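Skistport, November

The usual question about a set of robot demonstrations is how many there are. I think it is the wrong first question, and I would like to see it dropped from funding forms.

Our own kitchen set is called Pusent. It holds 600 demonstrations, all done on one tabletop with toy food and a few real dishes, each recorded from a fixed view and from the wrist. 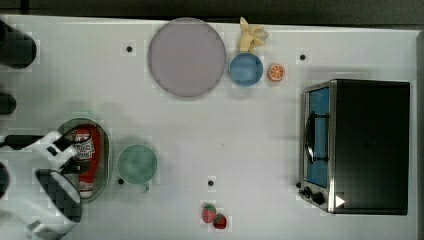
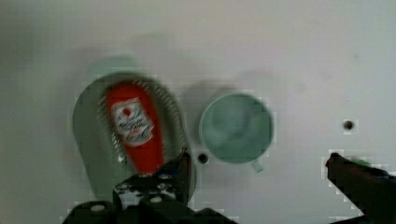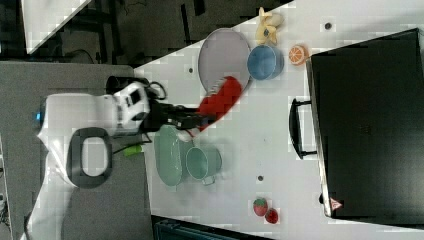
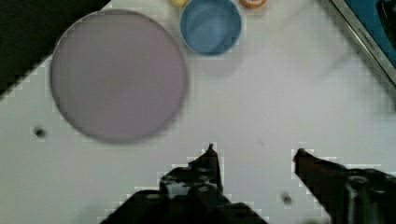 Wanigasekara takes the opposite view: keep everything, label nothing by hand, and let the size of the set wash out the operator's bad habits. On that account, 600 is a pilot, and sorting it is time taken away from recording more.

I accept part of this. A set ten times the size would be better than ours. But habits do not wash out when every operator shares them. When we went through Pusent by hand, 91 demonstrations contained a pause just before the fingers closed. The operator was checking the screen. A model trained on those runs learns to wait at the same point, and it has no screen to check. More recording by the same people on the same rig would have given us more pauses.

The second problem is the start position. Our operators reset the arm to one home pose between runs, as the Veten protocol told them to. The result was tidy and close to useless for recovery. Once the policy drifted a short way off the usual path, it had no example to follow. We then recorded 75 runs that began from a bad position – too low, turned the wrong way, already past the object – and those were worth more in testing than any other block of the same size.

Failed grasps should be kept too, with a label, provided the operator went on to correct them. A failure with no correction goes in a separate folder. We have 6 operators, and they did not agree on what counted as a failure until the rule was written down. That took an afternoon and should have been done before the first recording.

My proposal for the form is modest. Ask for the spread of start positions, the share of runs with a correction, and the written rule for failure. Leave the total for the last line.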